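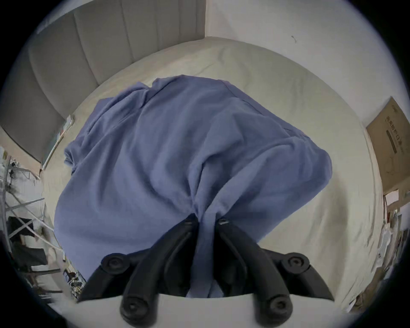 Household Practice, Unit 4: Folding Soft Things on Soft Surfaces
Notes for the 24th July session
Instructor: Nanami Arai

Bring to class: one sweatshirt or long-sleeved shirt of your own, clean. Last term I said "a garment" and received a wetsuit.

Reading: the Justton packet, first two chapters. Skip the chapter on fitted sheets. We will get to fitted sheets in August, when morale can stand it.

1. Why the bed

Every folding manual I own assumes a table. The table is waist high, flat, hard and clear, and I have never been in a home where all four were true on laundry day. People fold on the bed. It's big, it's right there next to the drawers, and you can't go to sleep until the job is done, though students have told me they simply move the pile to the chair.

A mattress gives under your hands. Press a crease into a shirt on a table and it stays pressed. Press it on a bed and the shirt, the sheet and the mattress all go down together and come back up as they were. So on a bed we smooth outward with the flat of the hand and save any real pressing for the finished bundle, when there's enough cloth in it to press against itself.

Make the bed first, or at least pull the sheet tight. Folding on top of a rumpled comforter is a hobby for people with very few shirts.

2. Reading the heap

A sweatshirt dropped on a bed tells you almost nothing about itself. One lump could be a hood, a sleeve turned inside out, or just the back panel having a rest. Beginners grab the top of the mound and lift, which gives them the same mound, higher up.

Look for an edge instead. Hems and cuffs are thicker than the cloth around them and hold a line. Follow one edge with your fingers until you meet a seam. A side seam leads up to an armpit or down to the hem, and either one will do.

If you can't find an edge, pinch a small fold near the outside of the heap and draw it slowly toward you. The slack comes out in pleats, and once those open up you generally have something you can name. Pinch a little cloth. A big fistful brings three layers along with it and you are back where you started.

3. The fold itself

a. Lay the shirt face down, neck away from you. Sleeves out to the sides.

b. Smooth from the middle outward. Twice is plenty.

c. Bring one side in to the center of the back, sleeve and all. Turn the sleeve down so it runs parallel to the side seam.

d. Same again on the other side. You now have a long strip.

e. Hem up to the middle, then once more to the collar.

f. Turn it over and look at it. If one corner sticks out, tuck it in and tell no one.

Heavy fleece gets one fewer fold in step e. It won't fit the drawer either way, but it will be flatter about it.

4. On speed

Masanobu Tanabe taught this unit before me and timed everyone. His handout set 60 seconds a shirt for the first week, and his own pile was always very square and very small. I've dropped the timer. In the practice period you will have some 60 minutes, and I'd like to see every shirt you brought folded, unfolded and folded again until the second one looks like the first.

You may work in pairs. You may not work in pairs where one person holds the phone.

5. Arguments you will hear

Rolling. Fine for suitcases. In a drawer, rolls migrate to the back and unroll there.

Hanging everything. Knits stretch at the shoulders. If you like the look of two small horns on your sweatshirt, go ahead.

Folding boards. The packet has a page on these. They make a tidy rectangle and then you have a folding board to store.

Not folding. A position with more supporters than the literature admits. See discussion question 3.

6. For discussion

1. At what point does a heap on the bed become a place where clothes are kept?

2. Your roommate folds in thirds and you fold in halves. Design a shared drawer.

3. Make the strongest case you can for leaving it.

7. Assignment

Fold one full load at home, on your own bed. Write a page on which item gave you the most trouble and what you did about it. "I put it at the bottom" is an acceptable answer if you describe the consequences.

Papers go in the tray in Room 109. The tray is under the towels.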